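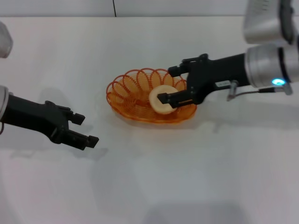 Chapter 4: Comparing Grippers, Arms and Cameras

Contents Previous chapter Next chapter Glossary Index

Two arms, one basket, one bun. Not much of a job, you might think. But it's the job we use for most of this chapter, and it sorts out good set-ups from bad ones quicker than anything fancier we tried.

Delwyn Brunton's rule, from the Cleron trials: change one thing at a time. Swap the fingers, leave the camera alone. Swap the camera, leave the fingers. Sounds obvious. People break it by lunchtime, then have 70 runs and no idea what they mean.

What you'll need before starting:
- a task short enough to repeat
- a written rule for what counts as a good grasp
- a log sheet (see the Resau sheet, end of chapter)

Write the rule down first. Not after. If the bun is held but the basket has been dragged along the table, is that a pass? Decide now, or you will decide diffrently on a bad afternoon. 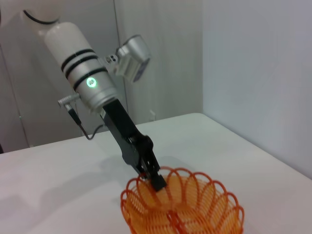 Reading time: 43 minutes, exercises included

Wire rims are hard on narrow fingers. A loop gives you very little to close on, and a small error sideways puts the tips in a gap. With a solid-walled tub the same error costs nothing. So test on both, and keep the scores apart. The Adeyemi group pooled theirs one April, 800 grasps in a single column, and had to start again.

Cables too. Note where each one runs before you move the wrist, and check for slack at the far end of the reach. A loop that's fine in one pose can pull tight in another.

Then cameras. A fixed or head view shows both arms and the general lie of things. A wrist view gives you the fingertips, when it's pointing the right way. Neither is enough alone for the Ellura exercises. Log both, with the same clock, and look through them side by side before touching any settings. A pale table is a mixed blessing: objects stand out well, and so do their shadows. Simple colour matching copes. Methods that go by outline may not, becuase a sharp shadow has an outline as well.
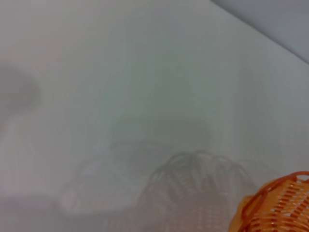

4.1 Shadows and part views

Start with the awkward case. Basket in the corner of the view, only part of it showing, its woven pattern repeated in grey on the table beside it. Where would your controller send the gripper? Run your detector on a view like this before you run the arm, and mark the point it picks. Do 70 of these, moving the basket a little each time. Keep the misses in a separate folder, you'll want them for 4.2.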